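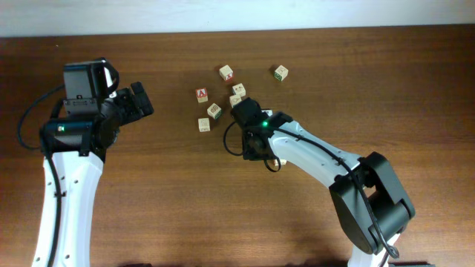

Block table, both arms out, green light on.

Home | Diary | Archive | About

30th October

We need 200 clean examples of an arm picking up a letter block, and by lunch I had 30. Ismail says the other 170 will go faster. He said that in July too, about a different task, and we ended up doing 2000 of those.

The routine: scatter the blocks, drive the arms, save, scatter again. The scattering is harder than it sounds. I kept leaving the same tidy gaps, and the model will happily learn my habits in place of the job. Achilleas now does every other layout and has no taste at all, so his are much better.

Threw out 5 takes for dithering. Mine, I mean. Gato copies whatever we feed it, and I don't want it picking up my way of hovering over an "A" like someone choosing a chocolate.

Tomorrow is Saturday. I have told Bruswood I'm not coming in.

This site uses cookies. Accept | Manage settings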